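# Fragen und Antworten zum Datenvorfall bei Andeo

Stand: Juli. Wir ergänzen die Seite, sobald es Neues gibt.

**Was ist passiert?**
Unbefugte haben sich über das Konto eines Dienstleisters Zugang zum Bestellsystem Mulico verschafft. Der Zugang bestand 13 Tage und ist inzwischen gesperrt.

**Welche Daten sind betroffen?**
Name, Anschrift, E-Mail-Adresse und Bestellverlauf. Zahlungsdaten liegen in einem getrennten System - dort gab es nach heutigem Stand keinen Zugriff.

**Bin ich betroffen?**
Betroffen sind Kundinnen und Kunden in mehr als 57 Gemeinden, die in den letzten sechs Monaten bestellt haben. Wir schreiben alle per Post an. Wer bis Ende Juli keinen Brief erhalten hat, muss nichts unternehmen.

**Muss ich mein Passwort ändern?**
Ja, wenn Sie einen Brief bekommen haben. Das neue Passwort muss mindestens 14 Zeichen haben. Haben Sie das alte auch bei anderen Anbietern verwendet, ändern Sie es dort ebenfalls.
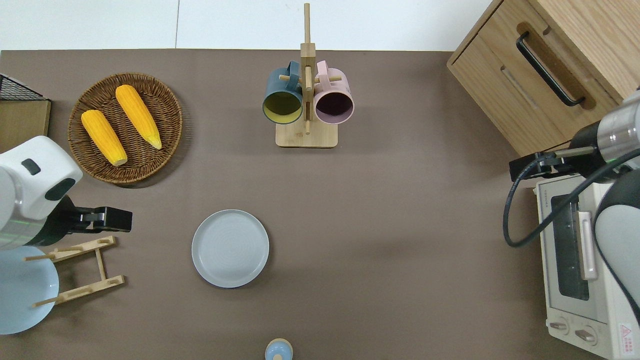
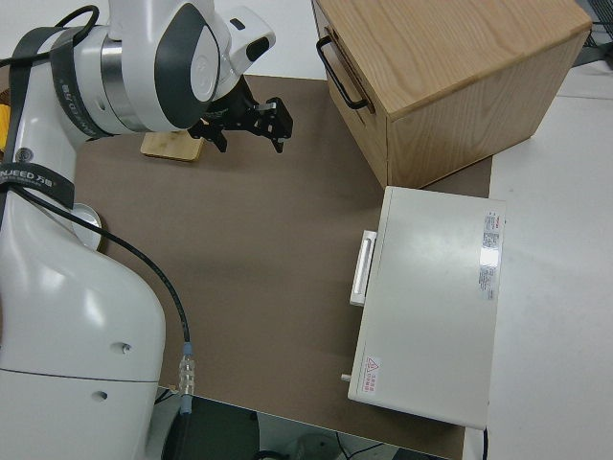 *Erstes Bild: Maiskolben im Korb. Zweites Bild: weißer Roboterarm.*

**Woran erkenne ich gefälschte Nachrichten?**
Andeo fragt weder per E-Mail noch am Telefon nach Passwörtern oder Kontodaten. Unsere Briefe enthalten keine QR-Codes. Verdächtige E-Mails bitte nicht öffnen, sondern löschen.

**Ist auch Hemmin betroffen?**
Nein. Das Kundenportal Hemmin läuft auf eigenen Servern und nutzt andere Zugangsdaten. Wir haben die Protokolle trotzdem prüfen lassen, ohne Befund.

**Wurde der Vorfall gemeldet?**
Ja, bei der zuständigen Datenschutzaufsicht und bei der Polizei. Zu den laufenden Ermittlungen machen wir keine Angaben.

**Wer untersucht den Vorfall?**
Die Firma Himport wertet die Protokolle aus. Der Abschlussbericht liegt noch nicht vor - eine Zusammenfassung stellen wir auf diese Seite.

**Kann ich mein Konto löschen lassen?**
Ja, im Kundenkonto unter "Einstellungen". Offene Bestellungen werden vorher noch abgewickelt. Rechnungen müssen wir im gesetzlichen Rahmen weiter aufbewahren.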